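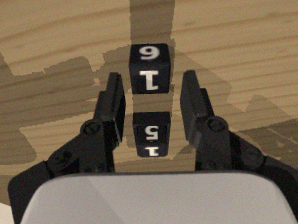
Two dark cubes with white numbers, on pale wood.

I have lived in Buvik for three winters now, and this August I finally learned to bake the dark rye bread that everybody here eats. I want to write down how it went before I forget the details.

My first loaves were like bricks. I used the recipe printed on the bag from the Lukumholm mill, which asks for 395 grams of flour and a very long rest. I did not believe in the rest. In my country we make flat bread, and it is ready before the tea is. So I gave the dough 60 minutes, put it in the oven, and got a thing I could not cut with my good knife.

The second problem was the water. The recipe says "lukewarm," and I had to look up this word. I had thought it meant almost hot. 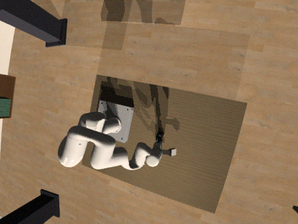
After that I began to keep a small notebook. I wrote the amount of water, the hour when I mixed, and how the kitchen felt. At 386 grams of water the dough was sticky like glue, but the bread was soft inside for four days. With less water it was easier to shape and it became dry by the next evening. I prefer the sticky one — you only need wet hands and some patience.

The starter I bought at Farahani, the little grocery behind the bus station, in a jam jar with a paper lid. It smells of apples in the morning and of something worse at night. I feed it before breakfast.

Last month I put my recipe on this blog and asked what I should do about the crust, because mine cracks always on the same side.
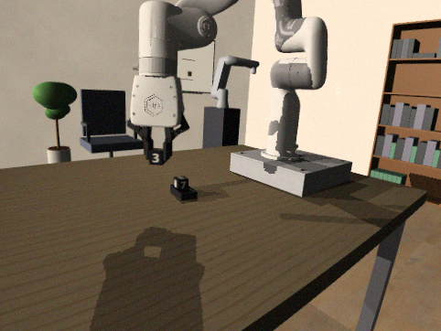

Garnosine wrote under that post that I should turn the tin once, halfway through, and let the loaf wait until the next day before cutting it. The waiting is the hard part. I have tried it two times, and the first time I cut a slice at eleven in the evening and ate it with butter, standing up.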